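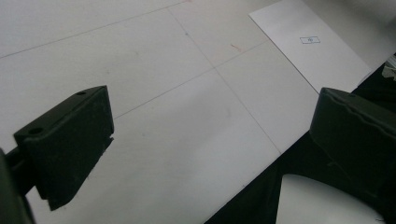
Figure 2. Part of the white work surface, with the thin lines that cross it.

11 shares
3 comments

3. Materials and layout

3.1 The work surface

All sessions were held at the Bergeron Centre in Londomlow, in the same room and on the same white surface. We chose white after the first trials, which were run on a patterned tabletop. On that table, people looked for the small parts longer than they handled them, and two of the raters could not agree on when a part had been put down. With a plain pale background the raters had less trouble.

The surface has thin straight lines on it (Figure 2). They are faint and do not meet at neat right angles when looked at from the side, as a seated person would see them. The lines were used by the person laying out the materials before each trial. Participants were not told about them and were not asked to keep to them. When Darcy Friesen went through the interview notes, she found that several participants had used the lines anyway, placing the card or the box along one of them and describing this as "straightening up". We come back to this in Section 5.

The surface was wiped before each session. Smudges that did not come off with a dry cloth were left alone. Early on we tried a damp cloth as well, but the room is cool and the surface took too long to dry between participants.

3.2 The box, the sticks and the card

The task set, called the Flaltum set in our records, was put together by Trinidad Fuentealba from items that can be bought in most craft and office shops. It has a shallow clear plastic box with a blue bottom, a number of plain coloured sticks, and a white card. We kept to everyday items on purpose. Earlier work on tidying at a table has mostly used purpose-made pieces, and people who took part in our trial sessions said such pieces felt like a test.

The box was picked from several that we tried. A box with solid walls hid the lower end of whatever was put in it, and a fully clear one was hard to find on the white surface, even for people with good eyesight. The clear walls with a blue bottom gave a middle path. Participants could see where the box was from across the table and could look in through the side. The blue also stands well apart from the red of the stick, so a rater watching from behind the participant's shoulder could tell the two apart without leaning in.

A stick does not have to lie flat to count as put away. One end may rest on the blue bottom while the rest of the stick leans up out of the box at an angle. During the trials we noted this as an error, and Macarena Villalba argued against it. Her point was that many people store pencils and brushes in just this way and would not call it untidy. The rule was changed before the main study, and the trial records were scored again under the new rule. A stick now counts as put away once its lower end is inside the box and the participant has let go of it.

The card is flat, white and has clean square corners. It serves as a second place to put things and has no set position. White on white was a deliberate choice. We wanted to know if people would make use of a place that is easy to miss, and whether they would turn the card to line up with something else on the surface. The card is brighter and smoother than the surface under it, and in even light its edges are easy enough to see. In the one session where a lamp was left on at the side, the edges were harder to pick out, and that session was dropped.

3.3 Layout before each trial

The box was set toward the far side of the surface and the card to the left. Exact placement was not measured. The person setting up went by the lines and by eye, and small differences between sessions were accepted - the question was what people did with the layout they were given. The card was laid at an angle more often than square, so that any straightening would be the participant's own doing.

Ewan Merrick did the setting up for most sessions and Behrouz Rahimi for the rest. Neither of them scored the sessions he had set up. A change of layout partway through was not allowed, although participants could move the box and the card themselves as much as they liked.

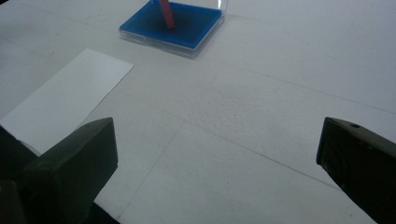

3.4 Procedure

The main study began in February 2013, with 30 participants. Each person was seated at the surface and asked to "put things where you think they should go". No more was said about the box or the card. If a participant asked where something belonged, the answer was always "wherever suits you". There was no time limit, and the trial ended when the participant said it was done.

After the trial the person was asked to talk through the layout as they had left it. These talks were short and were written down by hand. We did not ask about the card unless the participant brought it up first.

Raters used the Dovix sheet, a one-page form with space for the resting place of each item and a line for comments. Where two raters disagreed, they went over the sheet together and the agreed entry was kept, with the first entries left legible beside it.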